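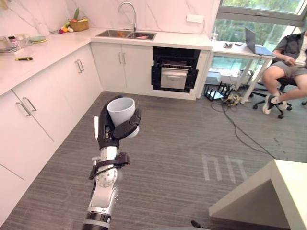

Mernlow arm and hand unit for staff kitchens and tea points

Posted February 23, 2020 by Hayley Tunstall, Workplace Systems, Wostell

The Mernlow is a single-arm unit with a multi-fingered hand, supplied for light handling work in office kitchens. It clears cups and other small tableware from worktops, takes them to a set-down point and returns clean items to open storage. It is not rated for knives, glass jars or hot liquids, and these tasks stay with staff.

Hand and wrist

The black fingers close around the lower body of a cup and leave the rim clear. Grip force is set per item class in the Selletti control software. The maximum payload at the hand is 900 g. The wrist bracket and its strap should be checked for play at each weekly inspection, along with the cable loop beside the forearm. Replace the strap after 2,056 operating hours.

Site requirements

A standard worktop and sink layout can be used without alteration. Long bar handles on cupboards are suitable; recessed handles are not. Cables on carpet must be routed clear of chairs on castors. Desks may stay in the same room as the unit, provided the marked working area is kept free.

Effect on staff duties

At our Bang office the kitchen rota was reduced from 5 people to 3 in August. The remaining duties are emptying the sink, wiping down, putting away sharp items and resetting the unit after a stop. Staff taken off the rota went back to their normal posts. Jasmina Bošković, who manages the site, reports fewer interruptions at desks but more time spent on resets than planned. Allow for this when setting hours.

Training

Each site needs two named operators. Training takes one morning and covers start-up, safe stop, item classes and the inspection sheet. Other staff need only the safe stop briefing.

Last updated: February 23, 2020

Wostell Workplace Systems | Contact sales | Copyright Wostell | Back to top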